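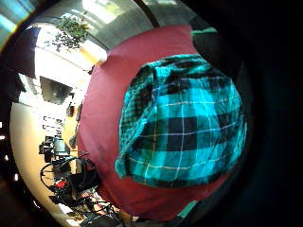
Godinho Adds Flannel and Mixed-Fabric Packing to Its Folding Guide

WOTARHAM, November - Godinho, a publisher of household storage methods, has released the second edition of its Erura folding guide. The new edition covers heavy plaid shirts, cushions and mixed fabrics stored or carried together. It runs to 398 pages and replaces the first edition in full.

The chapter on flannel has been rewritten. Brushed cotton does not hold a sharp crease, and the first edition treated it the same way as dress shirting. The revised method uses two folds along the length of the shirt and one across, with the sleeves laid flat to the back panel before the first fold. The finished fold is soft and slightly oval. Readers are told to leave it that way and not to press it.

A plaid flannel shirt may be set on top of a cushion or another rounded item, provided nothing heavier goes over it. Lighter garments are placed last.

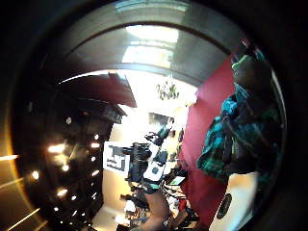
The guide also sets out conditions for the room in which sorting is done. Overhead lighting should be switched on even when there is daylight from a window, as dark plaids and black webbing are hard to tell apart in shadow. Hanging plants may stay where they are. Floor space should be clear on three sides of the sorting area.

A separate section deals with straps. Pebbled or rubbery straps can mark fleece when stored under load, and the guide recommends laying them over the fabric with the webbing tail hanging free. Buckles are closed before packing. Straps are removed altogether for storage longer than one season.

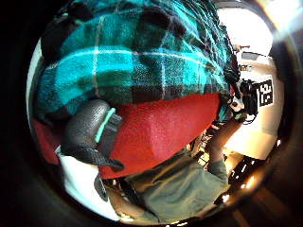
Samira Karaki
Technical Editor, Erura Guide

"Most of the letters we received on the first edition concerned bulk," Karaki said. "A red fleece, a flannel shirt and a pair of work trousers take up more room than the old tables allowed. The tables have been recalculated by fabric type, and white items now have their own column."

The second edition is available from Godinho and from Dusitz stores. Owners of the first edition can request the revised tables as a printed supplement. A folding demonstration will be held at the Dusitz store in Wotarham on Saturday - no booking is required.

Press contact: Godinho, Wotarham office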